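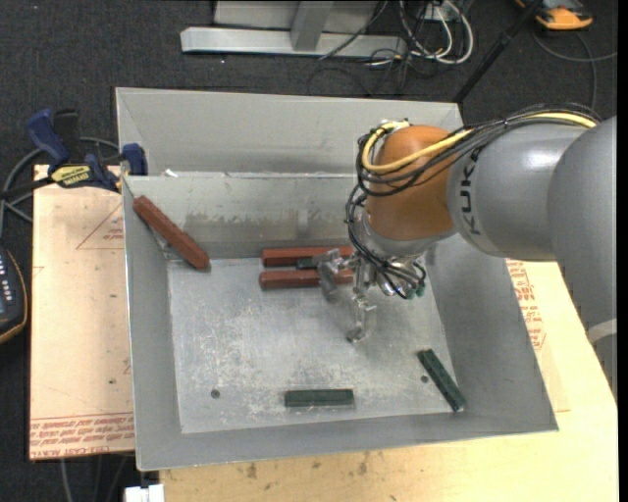
Chapter 4
Practicing for the Day Things Go Wrong

Think back to your first fire drill. You probably remember the noise, the shuffling line, and the teacher counting heads on the grass. What a great piece of learning that was! You walked the route with your own feet, and your feet still know it.

This chapter is about planning drills for a workplace, and it's my favorite part of the whole subject. We'll begin with the evacuation of the Romaniuk building in Istden, where 176 people work on three floors. Their first practice, one July morning, took 39 minutes (yes, really). Half the staff headed for the main stairs out of habit, and the east door stayed shut the whole time.

Mervin Cormier, the safety lead, didn't scold anyone. He walked the floors with a notebook and asked people which way they'd gone and what they'd heard. Their answers changed the next plan completely, and we'll read some of them in Section 4.2.

By the end of the chapter you should be able to:

Pick a goal for a drill and write it in one sentence
Draw up a timetable for a drill of 30 minutes or less
Run a short talk afterward, while memories are fresh

Before you read on

Where is the second-nearest exit from where you're sitting? Write down your answer, then get up and walk there. Did you pass anything you hadn't noticed before?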